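Household Notes

Putting Away Dark Knits for the Warm Months

By Rosalba Orlandini

Black sweaters cause more trouble in storage than any other color. They show lint and they hide stains until fall. The steps below are for a small bedroom where the bed has to do the work of a folding table.

1. Check by the window

Do this in the daytime. Lift each dark piece up near the glass and look at the elbows, the cuffs and under the arms. Thin spots let light through. Deodorant marks look gray or chalky. If dust bothers you, wear a mask, especially when the closet has been shut all winter.

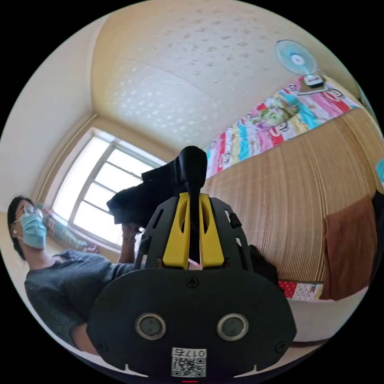 2. Clear the bed first

Pull the quilt to one side. A woven summer mat makes a good folding surface — firmer than a mattress, and it doesn't shed fuzz the way a blanket does. Wipe it with a damp cloth and let it dry before any wool touches it. Run your palm along the slats too. One lifted splinter will pull a loop out of a fine knit, and a loop pulled from a black sweater is hard to work back in neatly.

Keep the dark things together and do them in one go. If you switch between black and white you will be brushing lint off both.
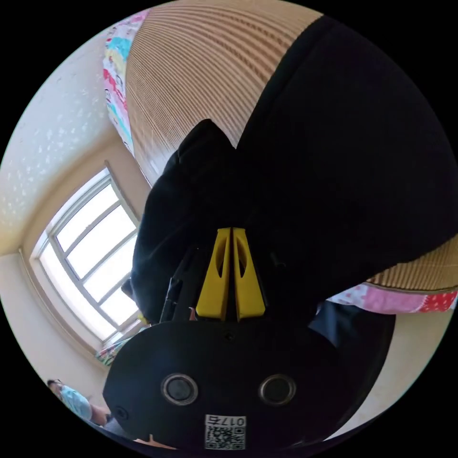 Dark fabric over the woven mat, close to the window.

3. Brush, then fold

Brush in one direction, from the shoulder down. I use a Briem clothes brush with soft bristles, but any soft one will do. A tape roller is fine on smooth knits and too strong on loose ones.

For the fold, lay the sweater face down and smooth it from the middle outward. Bring one side in, lay the sleeve straight down along it, and repeat on the other side. Then fold up from the hem in thirds. Bunched fabric left under a stack turns into a crease that needs steam, so reach across and flatten the far side before you make the last fold. 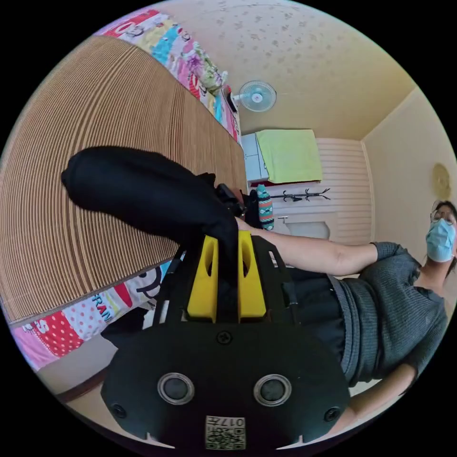
Household Notes — No. 480 — page 2

4. Bag and label

Cotton bags are better than plastic for wool. Old pillowcases work. Put heavy knits at the bottom and light ones on top, and stop before the bag gets tight. Tie a paper tag to the outside with what is in it, because a bag of black sweaters looks the same as a bag of black pants.

Cedar blocks lose their smell in a year or so. Sand them lightly and they come back. Keep them off the wool itself by slipping them into a sock.

5. Do not hang them

A heavy sweater held up from one point drops all its weight to the other end. It is fine for a minute while you look it over. Left that way for a season, it grows longer and the shoulders get bumps. If you have to hang one for a few days, fold it over the bar of a padded hanger.

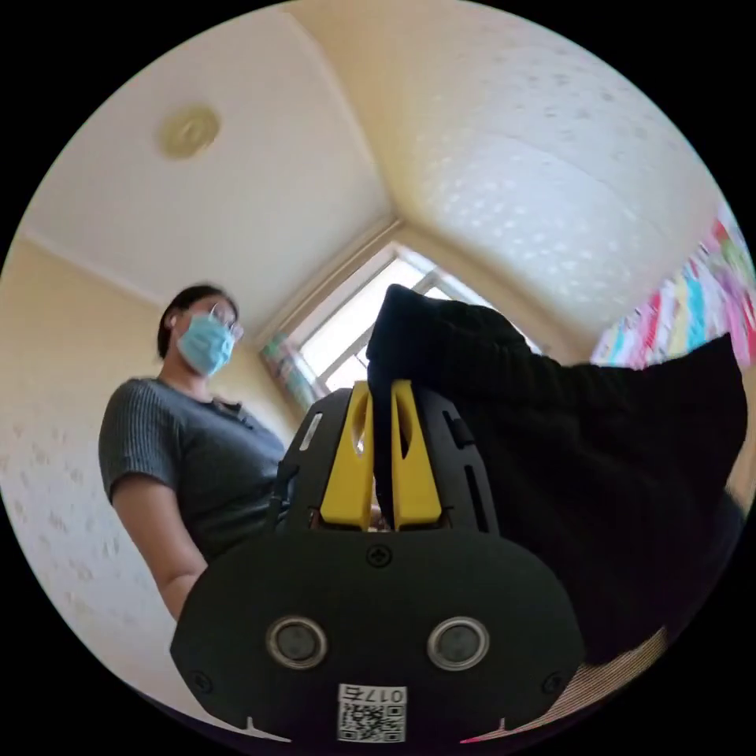
Qianru Yan writes that she stopped using bags and keeps her black knits in a drawer lined with plain white paper. Moth dust and crumbs show up on the white right away, she says, and she changes the paper every February. She also turns each sweater inside out before folding, so that any fading or rubbing happens on the wrong side.

I have tried the paper and it works well in a shallow drawer. In a deep one the lower layers still need to come out for a look once during the summer.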